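The Lelstead Settlement
Fiction

NOTICE is hereby given, under date of 19 June 2018, that the Lelstead Planning Office has received two applications concerning the same parcel of land, namely the Green.

The first applicant, Mr. Mirsad Papadopoulos, seeks permission to retain a yellow house on the northern portion of the Green. He states that the house has stood there since November, that it has caused no complaint, and that it enjoys good light in the mornings. He encloses a letter from his daughter, aged 8, who designed the house and who wishes it to be known that it has an upstairs.

The second applicant, Mr. Cristóbal Henríquez, seeks permission to retain a red hall. The hall is larger than the house. Mr. Henríquez submits that a town must have a hall before it may have houses, and refers the Office to the founding of Grandura, where this order was observed and where, he says, people are still on speaking terms.

The Office wrote to both gentlemen asking for the distance between the buildings. Mr. Papadopoulos replied in studs. Mr. Henríquez replied in paces, and was asked to reply again.

A site visit was then arranged. The inspector, Mrs. Urbańczyk, attended at two o'clock and remained for 14 minutes. She noted that the Green was level and that the white tape protruded from under its edge in several places. She asked both applicants whether the tape was part of the land. Mr. Henríquez held that it was. Mr. Papadopoulos held that it was a matter for the county. 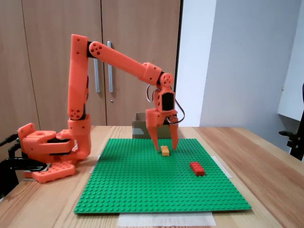 The Green at Lelstead, with the yellow house and the red hall.

In her report, Mrs. Urbańczyk found that the house and the hall did not touch and that neither blocked the way to the other. She found further that the Green could hold a good many more buildings, and that the applicants had spent the winter disputing a small part of it while the remainder lay bare. She recommended that both applications be granted.

Mr. Henríquez lodged an objection within the permitted period. He did not object to the house as such. He objected to its being north of the hall, where it would receive visitors from Tuteck before he did. The Office observed that there had been no visitors from Tuteck. Mr. Henríquez said that he was speaking of the future.

The objection was heard in the dining room of the Papadopoulos residence, the Office's usual premises being required for supper. Miss Papadopoulos, appearing for the house, offered to build a road. It would begin at the hall and finish at the house, and any person arriving from Tuteck would be obliged to use the whole of it. Asked what the road would cost, she said 50, and did not say of what.

Mr. Henríquez requested a short adjournment and went out to the porch with her father. They had been neighbors for many years and had not stood on that porch together since the matter of the hedge. When they returned, Mr. Henríquez withdrew his objection and asked whether the road might have a bench on it, on his side, facing the house.

The Office grants both applications, subject to the following conditions. The road shall be at least two studs wide. The bench shall be open to all residents. The tape shall stay where it is until a further hearing.

Signed for the Lelstead Planning Office,
Miss Papadopoulos, Acting Commissioner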